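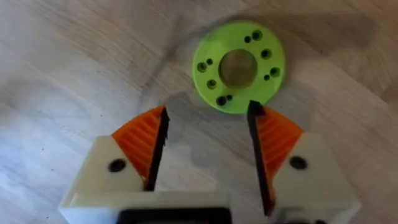
Setting Up a Tabletop Gripper Cell: Trotis Practice Notes

Home > Guides > Safety > Contact

These steps apply to a light arm with a two-finger compliant gripper working next to people. Complete them before each session.

1. Clear the reach area of anything not on the task sheet. Log each item left on the table.

2. Unplug heated and powered tools before they go into the workspace.
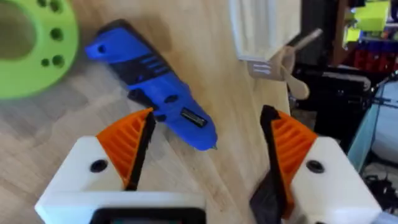 GRIPPER CHECKS

3. Inspect the ribs and pads on both fingers. Replace cracked parts in pairs. Log the cycle count and swap pads every 500 cycles.

4. Jog to the object at low speed and close once. Stop if the fingers bend unevenly.
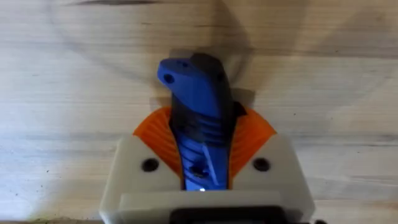 Öberg asked whether step 4 must be repeated after a pad swap. Yes, with 2 test closes.

5. Return to the open position before anyone reaches in.

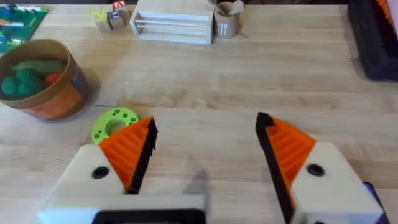

Photo: Zudeck

6. Press the stop button once per shift and record the result.

Related
Jorkix controller: speed limits
Writing a task sheet
Pad replacement log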